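Home | Modules | Timetable | Staff | Library

Print this page | E-mail this page

CH1 Foundation Chemistry: Handout 6
Bond polarity and the shapes of small molecules
Module tutor: Phong Võ

Students should read this handout before the February practical. A covalent bond is polar when the two atoms attract the shared electrons unequally. The atom with the stronger pull carries a slight negative charge, written δ−, and its partner carries δ+.
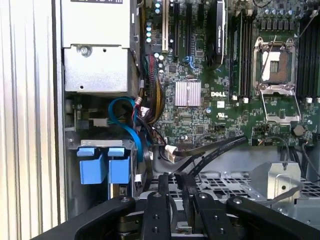
Whether the whole molecule is polar depends also on its shape. In carbon dioxide the two polar bonds point in opposite directions and their effects cancel. Water is bent, with a bond angle of 104.5°, and the effects do not cancel. Ammonia has 3 bonding pairs and one lone pair on nitrogen, giving a pyramid.

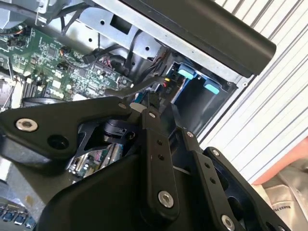 Lone pairs repel more strongly than bonding pairs. Each one closes the remaining angles a little, which accounts for the fall from 109.5° in methane to 107° in ammonia. Students are expected to quote these values and to draw each shape with wedged and dashed bonds.
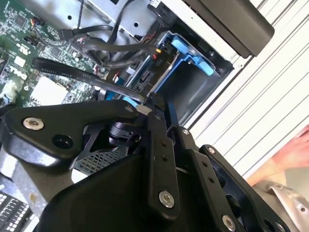 Interior of a desktop tower, with blue drive caddy.

Exercise: draw boron trifluoride and state, with a reason, whether it is polar. Answers are to be handed in at the Hauser Room, Floltthorpe site.

Back to top | Contact the department | © Floltthorpe College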